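Teaching drawer tasks by teleop: how messy do you let the demos get?

Fasach forum > Arms and Manipulation > Learning from demonstration

drawerdog
Posted 20 March 2018
So I've been driving our arm by remote for a pick-and-stow task and I'm up to 69 demos. Stuff sits on top of a little gray cabinet with three drawers, and the arm has to put it away in the bottom one. Chip bags, a can, a small white bowl, that kind of thing.

The bowl goes great! The big chip bag is killing me. I get the policy to reach for it maybe half the time, and then it drags the bag along the top and gives up. I'm using the stock Ladefoged controller and I haven't changed any gains. 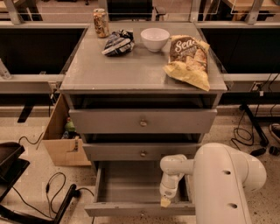 What I can't decide is whether to keep the upper drawers pushed all the way in for every run. Right now I leave them wherever they end up, a little bit out, and I only really care that the bottom one is open. My labmate thinks I'm poisoning the data. I think the arm needs to see it.

prerport_pete
Leave them messy. If you tidy up before each demo you get a policy that works in a tidy room (ask me how I found out). I did 50 clean runs on a kitchen drawer, and it fell apart when a drawer was cracked open an inch.

Oluf Oddsson
I'm going to disagree with Pete. With 69 demos split over several objects you don't have enough to be random about everything. Pick one thing to vary. I'd shut the top two, get the bag working, then start moving drawers.

Also, how are you grabbing the bag? From the flat side or by the edge?

drawerdog
Mostly the flat side, from above. Sometimes I chicken out and go for a corner — depends how it's lying.

Oluf Oddsson
Well, there's your problem. You're showing it two different grasps for the same bag and it's averaging them. Go through your recordings and sort them by grasp. Toss the smaller pile.

gripsandchips
+1 to sorting, but don't toss anything yet! I had the same thing with snack bags and what fixed it was slowing down right before I closed the fingers. I was rushing on the joystick and the last 6 inches of every demo were garbage. Redid 9 of them slowly and retrained, big difference.

prerport_pete
Oluf, he can sort the grasps AND leave the drawers alone. Those are separate issues. I'd still rather have a few ugly failures now than start over later.

Oluf Oddsson
Sure, if he has the patience for another couple hundred runs. I never do.

drawerdog
OK, sorted them last night. Way more corner grabs than I thought, so I'm keeping those and redoing the rest from the corner, slowly. Drawers stay messy for now, sorry Oluf. Does anyone have the Grillstead replay script that still works with the new log format? Mine chokes on the gripper channel.

gripsandchips
Yep, I patched it. Sending you a message.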